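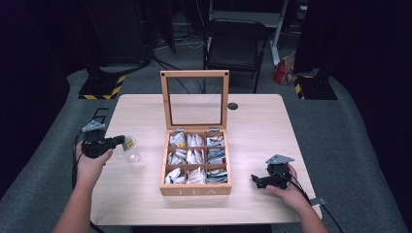 Notebook: tea box, tracking and replay (March)

Search this notebook
Search

9:40 am. Picking up from the last entry. The claim I'm supposed to be checking is that the new Lelley build "fixes wrist tracking on plain surfaces." Ekkachai merged it, and I have no quarrel with the code, which is tidy. My quarrel is with the word "fixes." The release note has one plot in it and the plot has no y-axis label.

Setup, so I can find my way back later: open tea box on the pale table, glass lid up, clear plastic cup with the yellow label over on the left side, two hand-held grippers on cables. Head view and wrist views all go through Drulo into one log per take. The task is dull on purpose. One hand deals with the cup, the other takes a sachet from a named compartment. Nine compartments, so "middle row, right" is a complete instruction and the planner has no excuse.

I reprocessed 34 takes overnight with the old build and again with the new one. Same logs, same calibration files, same machine. Settings diff is attached to the run folder. The only line that changed is the build hash, and I checked that twice, having been burned in the previous round by a config that quietly loaded defaults.

Results before coffee

Old build: lost track in 11 takes. New build: lost track in 2. On paper that's the end of the discussion and I could go home.

What bothers me is how "lost track" gets decided. Lelley raises the flag itself, from its own inlier count, and the new build also changed the inlier threshold. So part of that improvement could be the tracker getting better at not admitting anything. Ekkachai says the threshold change is cosmetic. I asked him for the residuals under both thresholds and he said they'd be ready after lunch.

Meanwhile I went through the wrist images by hand, starting with the stretches where the old build gave up and the new one sailed on. A lot of them come down to wood. The fingers sit at the bottom, open, with nothing between them, and everything past them is grain. 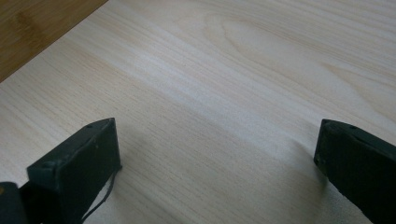 Notes on the plain-wood stretches

- The grain is long, fine, parallel lines. Feature detector loves it, finds plenty of corners-that-aren't-corners, and then matches line 5 to line 6 and is very pleased with itself. Motion along the grain is close to unobservable. Across the grain it aliases.

- The looped figure in the grain is the one decent landmark on that surface, and even there the loops are nested and look alike. I would trust it for rotation. I would not trust it for translation along the long axis.

- The bright streak is reflected light, so it doesn't stay put on the wood when the camera moves. Any feature on its border is a lie. The new build has a glare mask. With the mask overlay switched on, it covers the middle of the streak and misses the soft border, where the bad features are. Someone should have looked at the overlay. I'm including myself.

- The straight boundary with the brown wood is good. Strong, clean, long. It constrains one direction very well and the other not at all, and the covariance Lelley reports for those moments is nearly round. That can't be right. This is the best evidence I have so far that the new confidence numbers are made of optimism.

- Fingers: the static mask is fine. The thin black cable, or strap, hanging by the left finger is outside the mask. It can swing, so it can throw off features of its own. Extended the mask polygon down on that side and saved it as v3. Don't use v2, it clips the fingertip.

- Shadow beside the right finger travels with the finger. Low contrast, probably harmless. Didn't chase it.

11:15 am. Replay through Esta

Fed both sets of trajectories to Esta to see whether any of this reaches the planner. The argument for not caring is that the policy only needs relative motion near the grasp, where there's a box full of printed foil to look at. Fair enough, in principle. The packets are mostly white and silver, the ones in the right column have some dark green and blue printing, and tracking over the compartments is good with both builds. I'll concede that without a fight.

But the approach comes in across the table, and an error picked up there gets carried into the grasp. Esta smooths the path afterward, so the result looks lovely. Smooth and wrong by a compartment is still wrong. In one take the replayed right gripper goes to the middle column when the head view has it over the right column. No flag. The old build flagged that same take and threw it out, which I now think was the better behavior.

The lid is its own problem. It's glass in a wooden frame, so from the head camera you see through it to parts of the background, and the depth module puts the lid surface wherever it feels like that minute. Esta's collision check then plans straight through the pane. I've put a hard-coded keep-out slab there using the hinge line. Ugly. It stays until somebody shows me a depth map that knows about glass. Rattanakul's demo slides say their model handles transparent objects, and all of the objects in the slides are full of colored liquid.

2:20 pm. Residuals arrived

With the old threshold applied to the new build, lost-track count goes from 2 to 7. So, 11 down to 7. A real improvement, and less than half of what was announced. Ekkachai was decent about it and has already reworded the note. He thinks the rest of the gap is legitimate, that the old threshold was too jumpy. Maybe. He'd need an outside reference to show it, and we have none for these takes.

He also wants to move straight on to 1,000 takes on the grounds that the noise will wash out. Bias along the grain won't wash out. It will be the same bias a thousand times. I asked for 300 with a printed tag sheet taped near the back of the table, then the same task without it, and a comparison before anybody scales anything. He called that conservative. Agreed on 36 for a first look.

To do

- Rerun all 34 with mask v3.
- Grow the glare mask outward, check the border by eye this time.
- Ask why the covariance is round. Suspect a clamp somewhere in the marginalization step.
- Drulo dropped the left wrist timestamp header in two logs again. Patched by hand, bug still open.
- Label the y-axis.

2 comments
0 shares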